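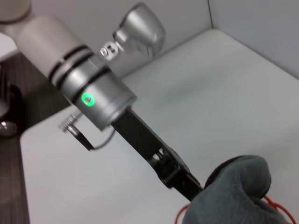 Grey fleece on the table, with the orange-red cord.

Folding fleece so it stays folded, and what to do with the cords
Posted in Laundry and Storage - 3 replies - 2,046 views

Dalal Majali
I have a shelf problem. We moved into a smaller unit in January and all the fleece in the house now has to live on one shelf in the hall closet, 700 mm wide. There are jackets, a couple of throws and some soft bits with drawcords in them. I fold everything on the table, carry it over, and by the next morning the pile has puffed up and slid forward.

The dark grey one in the photo is the worst of the lot. It bunches up as soon as I put it down and the cord loops out from under it on both sides. When I pull something from the bottom of the pile, the cord catches and the rest comes with it.

I've tried rolling, but the rolls come undone. I don't want to buy vacuum bags if I can help it. How do other people fold this stuff, and do you take the cords out or leave them in?

trurnberg_knits
Leave the cords in. Threading one back through a fleece channel is a miserable job and you will only do it once.

What works for me is dealing with the cord first, before any folding:

Lay the piece flat, fuzzy side down if it has one.
Pull the cord even so both ends are the same length.
Lay the loose ends back across the middle of the fabric, in a zigzag about as wide as your hand.
Fold the two sides in over the cord, so it's trapped.
Fold the bottom up by a third, then the top down over it.

Press down on it with your forearms after each fold. Fleece holds a lot of air and if you don't push it out you end up with a cushion. You won't get a sharp crease the way you would with a cotton shirt, so don't bother trying for one.

For the shelf, stand the folded pieces on their edges like books, with the fold facing out. Then you can take one without moving the others. You do need something at each end to stop them falling over. I use two plastic shoe bins.

Burkov
just use a basket. chuck it all in. fleece doesn't wrinkle so why fold it

Kaczorowski
Mostly agree with the first reply, but I'd go easy on standing things on edge if the shelf is shallow. Mine is, and the thick throws kept flopping out the front. I keep the throws flat on the bottom and stand only the jackets.

On the cords - if there's a toggle, slide it up snug against the fabric before you fold. If there's no toggle, tie the two ends together in a loose bow. Don't use an elastic band around the fabric itself. I left one on over a summer and it flattened the pile in a line that took a few washes to come out.

Also check how dry it is before it goes away. Fleece feels dry on the outside well before the hems and cord channels are. I give mine an extra 12 hours on the rack in winter.

Dalal Majali
Thanks. Did the zigzag with the cord and stood 4 of the jackets up between two bins, throws flat underneath. The grey one is still fatter than the rest but it comes out without dragging anything. Burkov, I had a basket. That's where the tangle started.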